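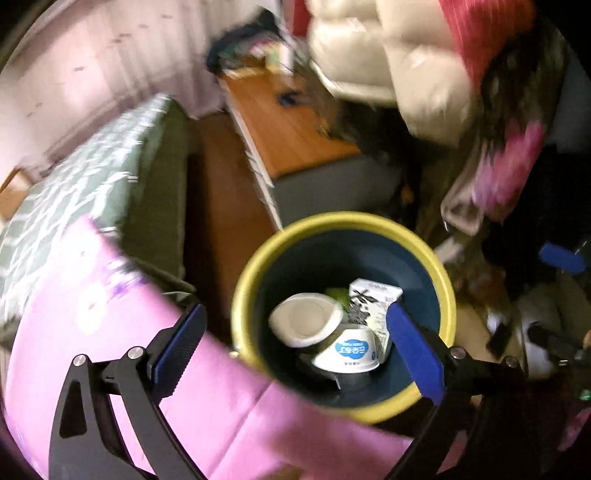

Trying the grippers at the Piresgate open day

News > Local > Open days

I went over to the Piresgate open day in August thinking I'd stay for twenty minutes and a coffee, and I came home after dark with a sore thumb and a lot of opinions about trash. It was that kind of afternoon!

The big draw was the hand-held gripper from Pietrzak. You hold it, you squeeze, and the two blue finger pads close on whatever you've put them over. They had us working in a furnished bedroom, a proper messy one (green zigzag blanket on the bed, clothes hanging everywhere, a puffy white jacket I kept bumping with my elbow), and the job was the trash bin on the floor. Cups, a little milk carton, the usual stuff. You come in from straight overhead with the pads wide open and pick your target.

I went for the milk carton first, which the woman running the session told me everyone does. It's upright, it looks easy, and I squashed it. The white cup lying on its side was much harder and I dropped it twice before I got the hang of coming in at a slant. A boy behind me in line did it on his first go and was very gracious about it.

Each try gets recorded, and the robots at Clungate learn from the recordings. The counter by the door said 1,864 tries when I arrived and they were hoping to pass two thousand before closing. I added 7, which I'm counting as a real contribution even if most of them were bad.

Downstairs, Hivby had a robot arm sorting mail into trays. It's slower than I expected and oddly nice to watch, so there was a crowd around it all afternoon and I only saw it properly when people drifted off to eat. One envelope went in the wrong tray and we all groaned like it was a ball game.

By 4 p.m. the door count was 614 visitors, the most Piresgate has had, and the parking lot showed it. If you go next time, take the bus. Wear short sleeves too, or roll them up, because long cuffs get in the way of the grip.

They're planning 2 more sessions before winter, both free, with sign-up at the front desk. The bedroom is staying. I've been told there may be a kitchen next, and I've already put my name down for dishes.

Contact the newsroom | Copyright Piresgate News | Back to top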